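Karla rang at six to say she'd found the last of Gran's game, so I drove over with a bag of chips and no plan at all. Jirken, Gran called it. She'd made up the rules herself and changed them whenever she was losing (which was often!), and she still owed me 65 pence from one wet August.

"Colours stay together," said Karla. "Two and two. They're families."

"They're armies," I said. "They've always been armies."

We argued until the chips went cold, then Karla put the board down and we set out the pieces her way – her house, her rules.

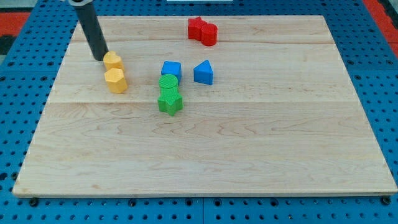

*The reds at the far end, keeping to themselves as usual.*

I looked at the yellows, one tucked up behind the other, and thought of Gran and Rocío Rosales in the post office queue, gossiping.

"All right," I said. "Families. But I'm going first."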